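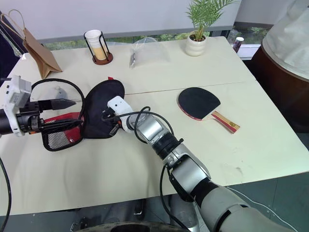 Rozália Charvát wants to know why the stop button needs testing every shift when it worked yesterday. Yesterday's button is of limited use.

Before a two-arm job:

Press the stop. Both arms must halt.
Run the first 3 cycles at 30 per cent speed.
Check that no cable pulls tight at full reach.
Stay out of reach until both arms are parked.

Write it in the log. "Fine" is not an entry, Norbert.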